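Letters to Vimala

August 26, 2021

I wrote a letter this week. A real one, six pages, front and back, with a pen that gave out on page four so the second half is in green. I can't remember the last time I did that and my hand still aches a little!

It started because Vimala Chacko moved away in March and told me flat out that she wasn't going to do video calls anymore. She'd had enough of looking at her own forehead. "Write to me," she said, and I laughed, and then a fat envelope showed up at my place with her big loopy handwriting all over it and I felt like a complete heel for laughing.

So I had to answer. And you know what, it is hard to get going. I'm so used to typing a thing, deleting half of it and sending the rest before I've thought it through. With a pen you have to know where the sentence is headed before you set off. I wrote "Dear Vimala" and then went and made tea. I came back, wrote that it had been hot, and made toast.

What finally got me moving was her own letter. She'd asked me all these small questions (did the neighbors ever fix that gate, do I still hate cilantro, what happened with the choir) and I just answered them one at a time. By the gate I was rolling. By the choir I had to hunt for more paper.
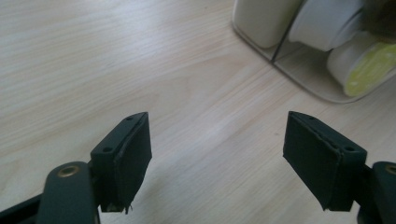 A pale wood tabletop, in both of these.

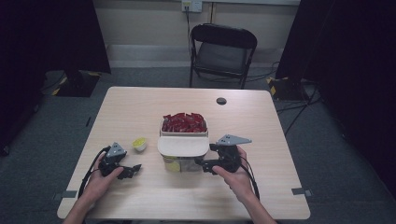

I also had to learn about stamps again, which was humbling. I put two on to be safe and Usman Rajput, who used to sort mail for a living, told me one would have done fine for that weight if I'd written on thinner paper. Then he gave me a whole talk about where the return address goes. I'd been putting mine on the back flap all my life – apparently he has feelings about that.

Jayanthi thinks I should be keeping copies. Her aunt and uncle wrote to each other for years before they married, and the family has 598 of the letters in a trunk, only all of them are his. Hers got lost in a move. So you get him answering things you can't see the question to, page after page. "No, I did not mean the blue one." She read me some over the phone and I could have listened all night.

I'm not going to make copies, though. I'd start writing for the copy. Vimala can keep mine or line a drawer with them, and I'll hang on to hers in the cookie tin with the spare buttons.

Her next one hasn't come yet. I've been checking the mailbox before breakfast, even though our mail never gets here until after lunch. If any of you still write letters, tell me what paper you use, and whether you've found a pen that doesn't smear for left-handers. I've got ink all down the side of my palm.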